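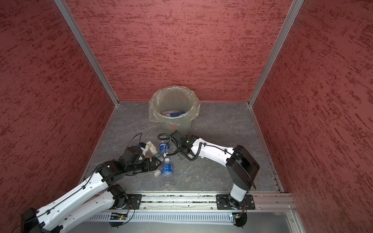 The sorting cell, with both arms at work on the floor litter.

Open Day at the Sollance Workshop: Frequently Asked Questions

When is the open day?

The workshop will be open to visitors on 17th December. Doors open in the morning and the last group is admitted at 3 in the afternoon. Each group spends 20 minutes at the sorting cell before moving on to the Gover assembly hall.

Do I need to register?

Yes. Places are allotted in the order in which requests are received. Registration opened in September, and each household may request up to 2 places. School groups should write to Chia-jung Fung at the visitor office, who keeps a separate list for them.

What will be shown?

The main demonstration is the Mutis cell, in which two robot arms clear small pieces of trash from a floor and place them in a lined bin. The items are ordinary ones, such as plastic water bottles and packaging. Radosław Kalinowski will introduce the cell and take questions from each group.

Why was trash chosen for the demonstration?

Light packaging is difficult for a gripper. A bottle may roll, and a crushed one has no regular shape to hold. Visitors often find that a task they do at home without thinking makes a good starting point for a discussion of automation.

May visitors place items in the cell themselves?

No. Only workshop staff may reach into the cell. Visitors may suggest how the items should be laid out for the next run – on their sides, upright or close together – and staff will arrange them accordingly where time allows.
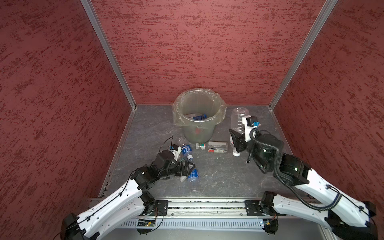
Is the demonstration suitable for children?

Children of all ages are welcome when accompanied by an adult. A low step is provided at the viewing line. Strollers may be left in the entrance hall.

Will the arms ever drop or miss an item?

This can happen, and a run is not stopped on that account. Staff will explain what the arms are attempting and, if asked, will repeat the run with the same items.

May I take photographs?

Photographs for personal use are permitted without flash. Members of the press should contact Miłosz Marciniak in advance.

Is the building accessible?

The workshop is on the ground floor and has step-free access from the parking lot. A quieter visit can be arranged on request – please mention this when you register.

Is there a charge?

Admission is free. Light refreshments will be on sale in the entrance hall.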